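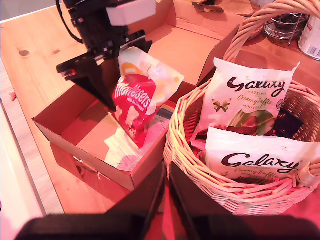
Notebook 6, p. 29

Monday, January 4, 2021

Visit to Istside, morning demo of the Mutiso arm. Went over with two from our bench. Writing this up the same evening while I can still read my own scribbles.

What they told us beforehand: "general household packing, unstructured." What we got was a table, a wicker basket with a big arched handle, an open cardboard box and a pile of chocolate. Fair enough, that is closer to a household than most of what we get shown. I would still like the word "unstructured" retired. Someone picked those items, and someone picked where the box went.

Task as stated: packets from box to basket, one at a time, then a second round with cloth. An operator stood by with a hand on the stop button and another sat at a laptop. Asked how much of it was autonomous. Answer was long. My short version: grasp selection is the model's, the go/no-go between items is a person's. That isn't on the handout.

Bags first. The Maltesers Mini Bunnies bag is a good choice for them and I said so. It's crumpled, so a pointed finger finds a fold nearly anywhere. The papers lying in the box under the bag are a harder problem, and they were never asked for as targets. A flat card on a flat bottom is what our own gripper fails on every single time. I asked to see it try one. "Maybe later." Later did not come.

The Galaxy bags were in the basket by then, one leaning forward on the other and over the rim. Does a bag lying over the rim count as placed? They say yes. We would have scored it as a half. This matters because the number on their poster is 472 successful placements and there is no definition of success next to it. Also no number of attempts. I asked for attempts and got told the log would be shared. The log has an entry number, 1829, which is larger than 472, and I'll leave it at that until I see what an entry is.

Second setup was meant to be the cluttered one.

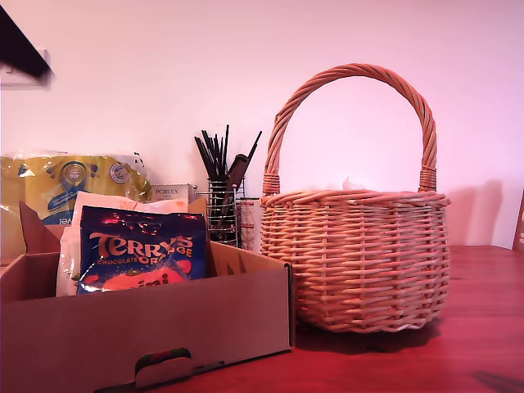 Basket and box against the wall. Terry's bag in the box, wire holder behind.

My objection to this one is the clutter. The wire holder with the long black sticks is a real hazard for an arm coming in low, and so is the handle of the basket, which goes up a long way. Good. But the things in the way were all things the planner had been given a map of, by their own account. I asked whether we could slide the holder a hand's width toward us and run again. They'd rather not, it would mean a rescan. So the clutter is fixed clutter. I would like to see the same table after somebody has made coffee on it.

Shiny packaging: they claim the foil on the Terry's bag gives no trouble to the depth camera. We have had nothing but trouble with foil. Would pay attention if they show raw depth. They showed us a filtered view with the holes filled in, which tells me what the filter does.

Latency quoted as 200 ms from camera to finger. On the laptop it looked slower, but I had no way to time it and will not write down a guess.

Third round was the cloth, out of or into the basket depending on who was explaining. I stood on the far side for part of this and did not get a good angle. Fingers nearly closed over the front of the basket, rim on one side and bunched cloth on the other. From where I stood I couldn't say which of the two they were closing on. One of ours thinks cloth. I want force data before I agree.
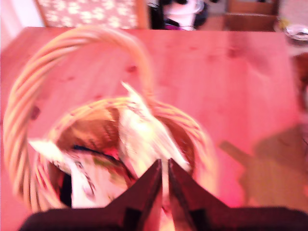
Afterwards

Talked by the door with the people from Hekwood, who had come for the same slot. They are keener than we are. They want the arm for returns handling and mostly care whether it crushes the packet. I did not see a crushed packet, to be fair to it. I also didn't see the inside of one.

Things I liked, for balance:
The finger shape. Thin at the tip, and it gets into gaps our pads can't.
Using a wicker basket at all. Curved rim, handle in the way, nothing square to line up on.
They let us stand close.

To do
Ask Istside for attempts as well as successes, and what counts as placed.
Ask for raw depth on the foil bag.
Run our own cloth test with a basket. We have one in the store room, handle is lower but it will do.
Try the flat card again with the narrow tips from the Plirel kit. Expect failure, write it down anyway.
They have invited us back in June for the next version. I would go, if we can bring our own objects and put them where we like. Will ask for that in writing before anyone books the van.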